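What happens when someone leaves the army?

People in the army, navy and air force don't stay there forever. Some serve for a few years. Others serve for 19 years or more. When they leave, they are called veterans, and most of them look for a new job.

A person who has left the forces is a civilian again. A civilian is anyone who isn't in the military. You are a civilian, and so is your teacher.

Why can finding a job be tricky?

The military has its own names for things. A person might have been in charge of moving food, fuel and tents for 100 people. In an ordinary office that job could be called "supply manager". If the boss doesn't know the military name, they may not see that the person can do the work.

Veterans may also have moved house many times. They might not know many people in their new neighbourhood who can tell them about jobs.

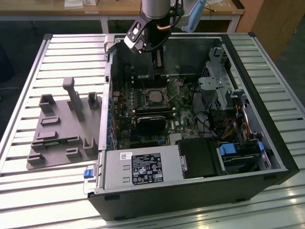 The inside of a desktop computer. Fixing computers is one kind of job.

What sort of work do veterans do?

All sorts. Some become nurses, truck drivers, cooks or teachers. Some open their own shop. Others go back to school and learn a trade, such as plumbing or computer repair.

In the town of Brostthorpe, a company called Peltora runs a course that lasts 10 weeks. Veterans learn how to write about their skills in everyday words, and they practise job interviews. Then they spend 2 weeks trying out a real workplace.

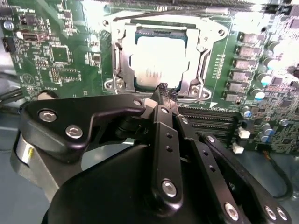

A computer's processor sits in a socket on the motherboard.

Who else needs a new job?

When a person in the forces is sent to a new base, the whole family often goes too. A husband or wife may have to leave a job behind and look for another one. Some companies let these workers keep the same job and do it from their new home.

Words to know

Base: a place where military people live and work.
Veteran: someone who used to serve in the military.
Interview: a talk with a boss who is choosing a new worker.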